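Vacancies > Workshop and production > Part-time

Toy finisher and sorter, Sonholm

Erkeo makes and packs small wooden and painted toys for nurseries, libraries and a few shops. We are looking for one person to join the finishing room at our Sonholm workshop. The post is part-time, 17 hours a week, worked over mornings by agreement. It is a fixed contract to the end of February, with the chance of being extended.

The job is mostly bench work. Blocks come to you from the paint room in mixed trays. You check each one for chips, runs and rough corners, put aside anything that needs doing again, and match the good ones by colour before they go into sets. The Rewi set is our smallest and the one you would start on. It has eight blocks in four colours, two of each. Later you would move on to the Skellum range, which has more shapes and takes longer to learn.

You would also keep the boards clean, top up the packing bench and write up the day sheet. There is some lifting, mainly trays and flat boxes.
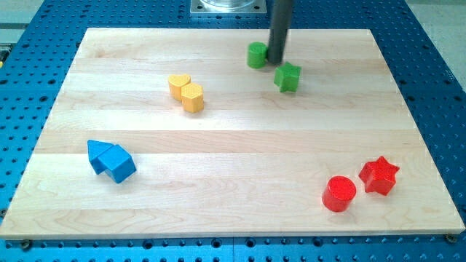
Eight blocks in colour pairs on a maple board.

Matching is done by eye on a pale board, where small differences in shade are easier to pick out. Good colour vision is needed for this part of the work and we will ask you to do a short sorting task when you come in. Glasses or contact lenses are no problem.

What we ask for:

- steady hands and patience with small parts
- good colour vision
- able to stand or sit at a bench for up to 2 hours between breaks
- enough written English to fill in the day sheet

Experience in a workshop, a packing room or a craft trade is useful but we will train the right person. Training takes place on the job over the first few weeks and is paid at the full rate. You don't need your own tools. Aprons and gloves are provided; please wear closed shoes.

The finishing room is on the ground floor – there is one step at the street door and a ramp at the yard side. It can be noisy when the sanders are running next door, and ear protection is kept by the entrance. Tea and coffee are free. There is a fridge and a microwave for lunches, and a place to lock up bicycles in the yard. Bus 46 stops at the end of the road.

To apply, send a short letter saying what work you have done before and which mornings you could do. A CV is welcome but not required. Please put reference 1622 on the letter or in the subject line of your email. Applications go to Živko Kovačević, who runs the finishing room and can also answer questions about the hours or the work. If you would like to see the room before applying, ask him for a time.

We will invite people in as letters arrive and may fill the post early. Everyone who applies will get a reply.

Posted 2024-04-07

© Erkeo, Sonholm | Contact | Privacy | Back to top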